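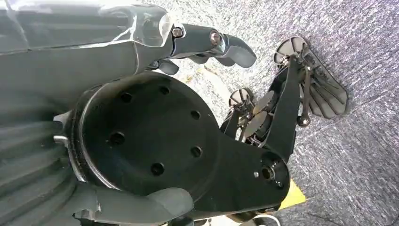
2. Planning the order

2.1 Measure the reach needed at the work cell before choosing an arm. The Stillano 400 needs 794 mm of clear space on each side of its base.

2.2 Check the bolt pattern on the arm against the gripper's flange plate. If the two differ, add an adaptor plate to the order.

2.3 List the wear parts for the first year: finger pads, bellows cover, bearings. Allow 24 pads per gripper on two-shift work.

2.4 Enter cable sets on a separate line. They are not included in the arm price.

Note: Orders for Psarras hands placed after February ship with the revised link set. Do not mix old and new links in one hand.

Caution: Do not approve the budget until the floor loading has been checked. The base and pedestal weigh 77 kg without the arm.

2.5 Send the completed form to the Trollau parts desk.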